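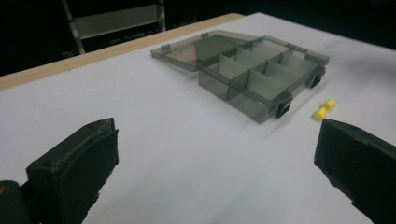
The compartment box, open, with two of the yellow pieces beside it.

Reading time: 4 minutes

The purpose of this entry is to set out the method by which small parts are now stored in my workroom. Readers of the earlier entry on drawer units will recall that the Flaltach cabinet was retired in February. The cabinet held a great deal, but its drawers were deep, and anything shorter than a thumbnail went to the bottom and stayed there. A replacement was required for beads, pegs, spacers, short screws and the other items that accumulate in the course of model work.

After a review of the options available locally, flat boxes with hinged lids were selected. They were purchased from Odetard, the hardware store on Sepúlveda, on two separate visits. The plastic is a smoky gray and can be seen through, though less clearly than the colorless kind. Colorless boxes were considered and declined. In my experience they show every scratch within a year, and the gray is easier on the eyes under a bright lamp.

The interior is divided by thin walls into cells of differing size. A long divider runs down the middle and shorter ones cross it. This arrangement has governed most of the decisions recorded below.

General rules adopted

Each cell holds one kind of part. Mixed cells are not permitted, including on a temporary basis. Temporary mixing was the principal cause of the condition of the Flaltach cabinet.

Parts used every week are placed in the front cells, nearest the latches. Parts used a few times a year go to the rear. Long parts are given the rectangular cells even where a square one would hold them at a slant.

No cell is filled above two thirds of its depth. Parts that stand higher than the divider will travel into the next cell when the box is carried, and sorting them out again takes longer than the original sorting did.

The lid is opened fully and laid flat on the table before anything is removed. A lid left standing will fall, usually onto the hand. Once flat, it also serves as a shallow tray for parts that have been taken out and not yet used. It must be emptied before closing.

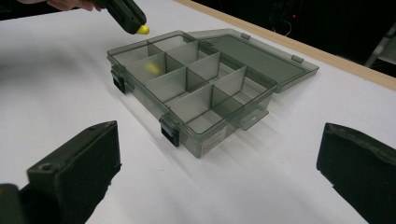
This page was last changed in February.

The choice of work surface deserves a paragraph of its own. Sorting is carried out on a plain white tabletop. Small yellow parts are easily found on it, as are black ones. White nylon spacers are another matter, and for those a sheet of dark felt is laid down first. The felt is kept rolled up behind the door and is used for no other purpose.

Labels

The question of labels has been raised in correspondence. The small white sticker on the side of the tray has been left in place for the present. My own labels will go on the lid, written in pencil on removable tape. Ink was tried on the previous cabinet and proved difficult to amend when the contents moved, and the contents always move.

An inventory was taken during the transfer. The largest single category was the short wooden dowel, of which there were 386. A majority of these will never be used. They have been placed in a jar and offered to the Darkico model club, which meets in the same building as the library and accepts donations of material in most conditions.

There were also 13 brass hinges of a size I do not recall purchasing. They have been given a rear cell.

Care of the box

The latches should be opened with the thumb, one at a time. Pulling on the lid while one latch is still closed puts strain on the hinge. Dust may be removed with a soft brush. A damp cloth is acceptable if the cells are left open to dry before any metal parts are returned.

The sorting of wire, cord and thread has been deferred to a later entry. Flat boxes are unsuitable for all three, and the present arrangement of hooks is under review.

Comments (3)

tinplate_attic
Two thirds is generous. I stop at half, but I carry mine up a flight of stairs. Do the dividers lift out on yours, or are they fixed?

Reply from the author
I have not attempted to remove them. The present layout suits the contents and I am reluctant to disturb it.

mossandglue
Please do the entry on cord soon. I have a whole bag of it and it is one knot at this point.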